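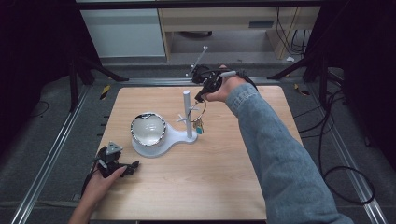
4. The laver, the mirrors and what people think they remember

I came to the bronze laver sideways. I'd been working through the answers from our two reading groups, Nelcombe and Hirndale, looking for something else entirely (what people made of the lampstand), and I kept tripping over the washbasin. Everybody had something to say about it! The lampstand got a line or two. The basin got whole paragraphs, with sketches in the margin.

The text itself gives us very little. Exodus 30 tells Moses to make a basin of bronze with a bronze stand, to put it between the tent of meeting and the altar, and to fill it with water so that Aaron and his sons can wash their hands and feet. Then Exodus 38:8 adds the bit everyone loves, that it was made from the mirrors of the women who served at the entrance to the tent. There are no measurements, which is odd when you think how fussy those chapters are about curtains and loops and sockets. We don't get a shape either, and the stand is simply a stand.

So readers fill the gap, and I wanted to know what they fill it with. Kevser Kozan and I went back through all 800 written responses and marked every one that gave the laver a shape, a size or a shine. I'll come to size in a moment. Shine was what surprised me. Most of us know bronze as a brownish, rather sleepy metal, the stuff of statues in parks, and yet people kept describing something bright. The mirrors do that, I think. Once a reader has mirrors in mind, the bowl can't be dull any more. A polished metal bowl held up in a stand (Figure 2) gives back its surroundings in bright white and dark streaks, and that was very close to what several of the Hirndale readers wrote, though none of them had the word "reflect" in front of them in the passage.

Now, the mirrors. Ancient mirrors were polished metal, so there's nothing silly in the idea of melting them down or beating them into something new. What the verse doesn't tell us is why these particular women gave them. Sinan Akyol takes the old view that it was a giving up of vanity, and he argues it well. I've never been comfortable with it. The verse says nothing about vanity, and I suspect we've been reading our own worries about looking-glasses back into it. There's a much warmer rabbinic tradition in which Moses doesn't want the mirrors at all and God tells him they are the dearest gift of the lot, as the women had used them to keep their families going in Egypt. I'm not saying that settles the history (it's a later story, and it knows it is), but it does show that the vanity reading was never the only one on the table.

Back to size. A good many readers gave the laver the dimensions of Solomon's great bronze Sea, which is a different object in a different building several centuries on. It's an easy slip to make, and I made it myself in the first draft of this section until Zübeyde Canpolat put a large pencil ring round it. The Sea stood on twelve oxen and measured ten cubits from brim to brim. 2 Chronicles 4:5 has it holding 3000 baths, where 1 Kings 7:26 gives a smaller figure, and people have been trying to square those two verses for as long as there have been commentaries. None of that belongs to the laver. The laver travelled! It had to be packed up and carried every time the camp moved, and whoever carried it would have had views on ten cubits of bronze.

Vusumuzi Tshabalala asked me whether any of this matters, given that the readers understood perfectly well what the basin was for. I went back and forth on that. They did understand it: wash before you come near. But the ones who pictured the Sea tended to write about awe and distance, and the ones who pictured something small wrote about hands and feet, and water going cold in the morning. Those are quite different sermons. I'd like to know which picture came first, the bowl or the feeling, and our questions weren't set up to catch it. Maribeth Cabrera has redrafted them for the April sessions, with the mirrors verse held back until the second sheet.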